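Workshop Practice, Session 6: Small Parts and Where They Go
June 2019
Notes by Katia Barbieri

Last session we dealt with large tools, which mostly look after themselves. A missing bench vice gets noticed. Small parts are different, and I want to spend these notes on the claims made for storing them, several of which I don't believe.

The first claim is that more compartments mean more order. The Prothero catalogue is very keen on this. Its biggest wall unit is sold on the strength of its drawer count and little else. Ask anyone who has bought one what is in the far corner and they will have to go and look. Every compartment is a decision somebody has to make with a fixing in their hand, usually at the end of the day, and when there are too many decisions the thing goes in whichever drawer is nearest.

The second claim is that clear drawers remove the need for labels. I held this view myself for a while. A clear front will tell you that there are washers inside. It won't tell you M5 from M6, or zinc from stainless, and that is the difference you opened the drawer for. Label the front low down, where a thumb won't rub it off, and write the size before the name.

The case we'll refer to is the plain sort: a yellow outer frame, a carrying handle on top, nine clear drawers in three rows of three. It costs very little and I have no great affection for it, but it is enough for one person's work on one job. 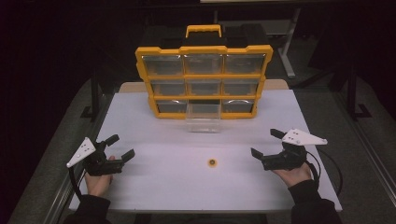

The exercise is to sort one mixed tub into nine drawers or fewer. Start with the bench clear. Pull a drawer partway, put the part in, close it. Students tend to leave several drawers open to save time, and I doubt it saves any, as the open ones are soon catching whatever is dropped from above. One drawer open at a time, please, and one part dealt with before the next comes out of the tub.

On layout, the usual advice is heavy at the bottom. That is sound for a case that stands upright and gets carried. Advice to arrange things alphabetically I would ignore. Bolts, nuts and washers of one size are wanted together, and the alphabet keeps them apart.

You will end up with leftovers. The Anodora handout from last year recommends a "miscellaneous" drawer, and I'd ask you to be careful with it. We emptied ours in December and found 794 items, among them a door key and 23 identical cup hooks that had deserved a drawer of their own. If you must have one, keep it to a single drawer and empty it when it is half full.

Foam inserts, drawer scents (these exist – Dosus makes them) and colour-coded stickers are not covered in this course. I have yet to see a sticker scheme outlast the person who thought of it.

For next time: bring a list of what went in each of your drawers, and the 2 parts you found hardest to place.

Comments

Haf Wogan: I'd defend the alphabet for electrical bits, where there's no natural set. For fixings I agree.

petern: What do you do about long screws? Mine jam the drawer every time.

Katia Barbieri: Lay them front to back, and if they still catch they want a different box.

millie_b: Our sticker scheme has lasted four years. Just saying.

Last updated by K. Barbieri after the second group's session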